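Green cloth keeps wrinkling on work table, how to get it flat?

Naomi Kombo
26 May 2025

Bright green cloth over the table, clamps at the far corners. Still get creases, mostly left half and toward the middle. Pale specks on it too, lint maybe?? Dont want to glue it down.
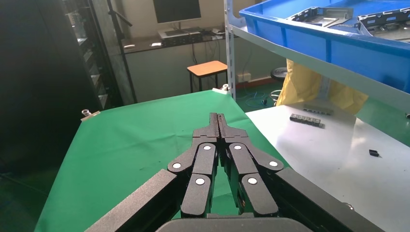 Tried pulling it tighter by hand, no luck. Any ideas before I buy a new one

Bořivoj Tichý

Iron it first, low heat, then clamp. Pull corner to corner, not just front to back. Lint roller for specks.

Teter84

get a thicker cloth

Jitaru

Extra clamp mid-edge on the left side. Worked on mine, took 13 minutes. Damp spunge also gets specks off.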